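Jidness Replacement Finger Sets

Fits: Carnari two-finger parallel grippers
Sold as: one pair, left and right, with fixing screws
Finish: matte dark grey
Made by: Jemal

If you run a Carnari gripper for more than a few weeks you end up with opinions about fingers, and we have plenty! The gripper body will go on and on with very little attention. The fingers take all the knocks, and a fresh pair makes such a difference to how a cell behaves that we wish more people would change them sooner.

The Jidness set is the one we fit on our own cells at Nadby. It has a broad, flat gripping face and a slanted tip, so it can get down beside an awkward object on a table and close on it squarely. Each finger is held on with two screws and located by a dowel, and the whole swap takes 5 minutes once you've done it a couple of times (the first one will take longer, mostly hunting for the right hex key).

When to change them

Coating wear starts at the tips and along the upper edges. Small nicks there are normal and we wouldn't take a gripper out of service for them. Scratches across the face are cosmetic unless your fingernail catches in one. What you want to look for is a raised burr, a tip that has gone rounded, or a chipped patch that has spread onto the gripping face itself, where it changes how things slide.

We inspect every 300 hours. On mixed household objects — headphones, cables, mugs, the usual table clutter — our last pair did 73 shifts before we retired it. Headphones are one of our favourite test objects, by the way. A curved plastic headband asks for quite a different grip from a soft ear pad, and a coiled cable will find any snag on a rough edge. 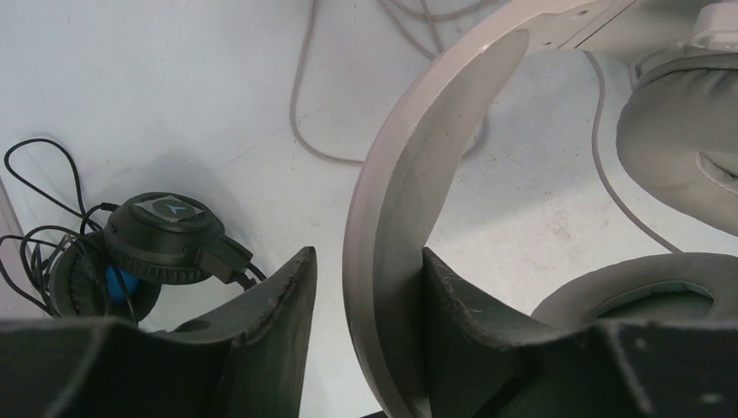

Robel Lemma wrote to us in May to say that he never waits for the tips to go: he swaps left for right halfway through, gets the wear more even, and reckons the pair lasts a good deal longer. Would we recommend it? We would on this set, as the two fingers are mirror images and the dowel holes are drilled through. Turn each one over as it changes sides so the slanted tip still faces inwards, and redo the zero afterwards.

Fitting

Open the gripper fully, stop the program and isolate the arm. Take off the old fingers one at a time and wipe the seats with a dry cloth. Grit under a finger will tip it very slightly, and that shows up as a gap when the two faces meet. Press the new finger onto its dowel, start both screws by hand, then nip them up in turn.

Close the gripper slowly on a strip of paper. It should hold with the same drag at the top and the bottom of the face. If it doesn't, slacken off, reseat and try again. Then run the zero routine from the Carnari menu and save it.

Check the screws again after the first 2,000 cycles. They do settle a little.

Looking after them

A damp cloth and a drop of washing-up liquid is plenty. Please don't use wire wool on the coating! Burrs can be taken off with a fine stone, working away from the gripping face.

In the box: two fingers, four screws, two spare dowels, fitting card. The hex key is sold separately.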